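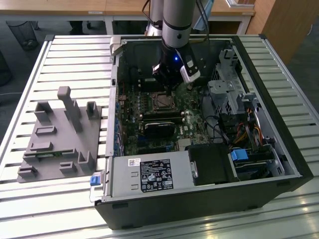
**Ha Trình**
*Staff writer, repair and reuse*

STANDALE - The robot cell at the Flisterar computer repair shop is running again after a stop of 13 days, with a new setup routine and a different way of routing its cables. The shop used the stop in May to correct a problem that had been growing slowly since the winter.

The cell is called Tarkine by its operators. It works on used office desktops, which are placed on their side on an aluminum bench with the side panel taken off. The arm reaches into the open case from above, with a small camera mounted at the side of its gripper. A gray 3D-printed fixture plate stands on the bench to the left of the computer, and its slots can hold small circuit boards.

According to the shop, the first sign of trouble was a position error. The arm was stopping a little to one side of the point it had been taught, and the error was larger on the side of the case where the drive cage is. At first the operators believed that the computers were not placed in the same way each time. They put marks on the bench, but the error stayed.

The cause was found in two places. One screw in the camera mount had become loose, so the camera could turn by a small amount when the arm changed direction. The fixture plate had also moved on the bench. It was held by clamps at one side only, and the slats of the bench let it slide when somebody leaned on it during loading.

The camera mount now has a new screw with thread lock, and the plate is fastened at both sides. After this work, all 13 taught positions in the program were deleted and taught again. The shop decided not to correct the old values, as some of them had already been changed by hand and there was no written record of the changes.

The cables took more time than expected. In the old arrangement they were tied too tightly near the gripper, and the outer cover of one cable had begun to wear. The new cables leave the arm with a longer loop and go up to a support above the bench. An operator moves the arm by hand through its full working area before the ties are closed.

The daily routine is short. Before the first computer of the day, the operator wipes the camera window with a dry cloth, checks the gripper fingers for dust and sends the arm to three reference points on the fixture plate. If one of these points is missed, the program does not start. The complete check takes almost 40 minutes when the cell has been switched off for a longer period, but on a normal morning it is much faster.

Dust remains the main problem. Used desktops bring a lot of it, and it collects between the slats of the bench, where it can keep a case from lying flat. The slats are now vacuumed at noon and again at closing time. Cases are also blown out in a separate room before they come to the cell.

Flisterar keeps a paper log next to the controller. Each change to a taught position must be written there with the old value, the new value and the reason. The shop says it will replace the printed fixture plate with a milled one if the posts show wear, and a spare plate of the present design is already on the shelf.

The cell works one shift, from 7 a.m. The next planned stop is for greasing the joints of the arm.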